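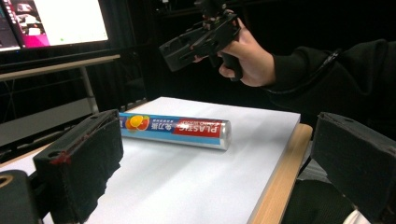
Prunia hand-held gripper kit: two grippers or one, and are the foam pads any good?

Posted June 12, 2019 in Robotics and automation

We pack mixed household goods and are thinking of having a robot arm do part of the picking. Before we spend money on the arm, the plan is to collect demonstrations by hand, with a person holding the gripper and picking things up while the software records. The kit we have been looking at is the Prunia, sold through Brandeck. It comes as a single gripper or as a set of 2, with a pistol handle, foam-covered fingers and the recording software.

The single kit is listed at £800 and the pair at £1404. There is a pair without the spare pads and carry case for £1279. I can't tell from the product page whether the spares are worth the difference.

Most of what we handle is boxed: cling film, foil, tea, cereal bars. Long thin cartons are a large part of it, and they are the ones our present suction cups do badly with. I would like to know:

Does the single gripper cope with long cartons, or do you end up wishing for the second one?
How long do the pads last?
Is the software usable by someone who isn't a programmer?

I have also had a quote from Rolland, who will come in and do the recording as a service, but they charge by the day and I would like to keep it in house if it can be done.

packing_bench_4

We bought the pair last year and use it for nearly the same sort of goods, so I'll take your points in order.

Long cartons. One gripper is fine if you take the box across its narrow side and near the middle. Cling film is heavier than it looks and the weight is spread along the roll, so if you grip near one end the other end droops and the carton turns between the pads. New people do this for the first day or so and then stop. The second gripper is useful for passing an item from one hand to the other, and for holding a bag open. If you are only going from table to tray, you could start with the single and add another later, but check the price with Brandeck first. When we asked, a second unit bought on its own cost the same as the first, so you would be paying £1600 in the end against £1404 for the set.

Pads. They mark easily. Printed cartons and anything with sauce on it will leave stains, and these don't come out fully with a damp cloth. Stains have made no difference to the grip for us. What does matter is the surface going smooth, and then glossy cartons start to slide. We change ours when that happens, which on our heaviest gripper has been every few weeks. On that basis I would pay for the version with the spares. The case is nothing special.

Software. Usable, but dull to look at. You get a list of your recordings as small thumbnails down the side and the rest of the window is for the one you have open. Naming the takes is slow because there is no bulk rename. Exporting works. I'm not a programmer and was managing without the manual after two afternoons.

Two things the product page leaves out. Put a plain white sheet down on the bench. Our bench top is pale wood and the lighter cartons were hard to make out against it in the recordings. Also hang something dark and plain behind the bench if people walk past, as we had a lot of takes with movement in the background and had to throw them out. Watch for glare on anything metallic as well. Move the lamp, not the item.

greyshelf

Get the Rolland quote in writing and ask who keeps the recordings. We used them for a job in the spring and had no complaints about the work, but the files came in their own format and converting them was charged extra.

No experience with the Prunia.

millgate_ops

I tried the Prunia at a trade day and found the handle tiring after twenty minutes. I have small hands so that may be why. The Clillum one is lighter but the fingers are bare plastic and I wouldn't use it on glossy boxes. See if Brandeck will lend you one for a week before you order, they did for a firm on our estate.

tallyroom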